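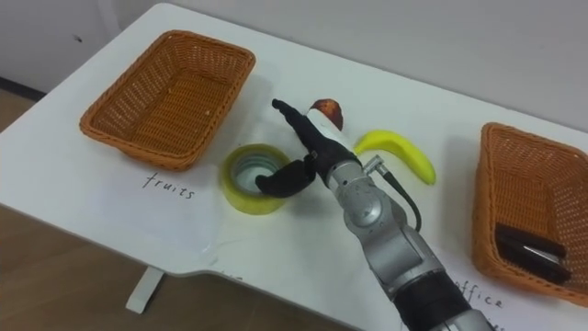 A woven basket on the tasting table, "fruits" written on the tabletop in front of it.

Open day at the Mertens orchard, Pedville

We got there at nine on a Monday in March and the parking field was already filling up! Mertens has 76 rows of pears and a smaller block of old apples, and Karlijn Van Damme walked us through nearly all of it (bring boots, the low end is mud). She let us try pruning. My cuts were too timid, so she handed me the saw and pointed at a bigger branch.

The cold store was my favorite part. It holds 2,000 crates, and the smell when the door slides back is just wonderful, all apple skin and damp wood.

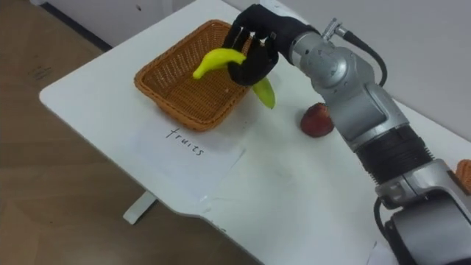 Lunch and the shop

Leek soup, rye bread, and a pear tart I went back for twice. The shop sells juice by the bottle or the case, and I came home with six of the cloudy one.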